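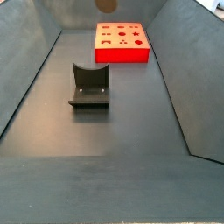

Segundo a Bakos, que comentou no post passado, 193 exemplos não chegam nem para o robô aprender a errar direito, e eu devia parar de treinar a cada meia dúzia de gravações. Tá bom, tá bom, parei! A meta do Clatedero agora é 1.950, e só treino de novo quando passar de 700.

O que mais mudou foi o meu jeito de gravar. Antes eu largava o cilindro quase sempre no mesmo canto (preguiça pura) e o modelo decorou o canto. Agora giro um pouco, afasto, chego mais perto do suporte preto, e anoto tudo na planilha – que já está uma bagunça, aliás.
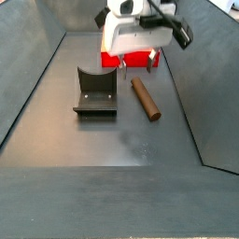
Também passei a guardar as tentativas em que a garra pega torto e eu corrijo no meio do caminho. Eu jogava isso fora! Ficam numa pasta separada, com etiqueta própria, e depois decido quanto entra na mistura. O bloco vermelho continua no fundo, e numa próxima leva quero trocar ele de lugar também.

Em setembro devo ter a versão 2 treinada. Se alguém aí já misturou correções com gravações limpas, me conta nos comentários que proporção usou.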